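Why Colors Look Different

White light is a mixture of many colors. When light lands on an object, the surface absorbs part of it and reflects the rest. The reflected part enters the eye.

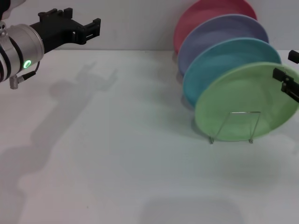 Color begins with wavelength, the length of one wave of light. Violet light is near 400 nanometers. Red light has longer waves. A colored plate reflects some wavelengths and absorbs others. A white tabletop reflects nearly all of them. A black surface absorbs most of them and gets warmer in sunlight.

Word to know: absorb, to take in.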